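Norkance Mere

Norkance Mere is a shallow lake on the chalk plain west of Caltcombe, and it's the one I get asked about most, mainly for its habit of going missing. Some winters it covers the whole hollow from the lane to the beech hanger. Then by late summer you can walk across the middle in ordinary shoes, and the grass has come back as if there had never been a fish in it (there are never any fish in it, by the way).

Name

Old maps have it as Norcans or Norkance Water. Locals just say the Mere. I've seen a guidebook call it Ralance Lake, which is plain wrong -- Ralance is the hill on the north side, and the spring there feeds a different valley altogether.

Where the water comes from

No stream runs in and no stream runs out. The chalk underneath is full of cracks and holds rain like a sponge, and when the water table gets high enough it simply rises through the floor of the hollow. You can stand there on a dry, bright morning in a wet year and watch the level creep up the fence posts! It lags well behind the weather, so a soaking November may not show until after Christmas.

At its fullest the Mere is 574 metres long, measured along the old drove. The lowest point of the bed lies 100 metres above sea level, and the top of Ralance is at 591.

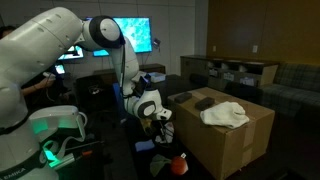 Khondokar, reading an earlier version of this article, wrote in to say that the spring on Ralance does matter to the Mere after all, and that in very wet years it spills over the saddle and down the southern slope. I went back up in May to look and there is a dry channel there, quite a clear one, with rounded flints in the bottom. I'm still not sure it carries enough to count, but I've stopped saying there's no connection at all.

Plants and animals

The bed has two sets of plants that more or less take turns. When it's flooded you get water crowfoot and amphibious bistort, and when it dries out silverweed runs over everything, with creeping bent coming up through it. Fairy shrimps turn up in the cold months. Their eggs can sit in dried mud for years, which I find wonderful, and they do well in a pool with no fish to eat them. Lapwings like the muddy edge and teal come in if the water stays past January.

Getting there

Take the 501 bus from Caltcombe and get off at the chalk pit, then follow the drove downhill. There's no car park. After heavy rain the last stretch goes under before the Mere itself looks full, so wear boots. Dogs are fine on the drove but should be on a lead near the water while the lapwings are nesting.

Last revised September 10, 2021, with the bed completely dry.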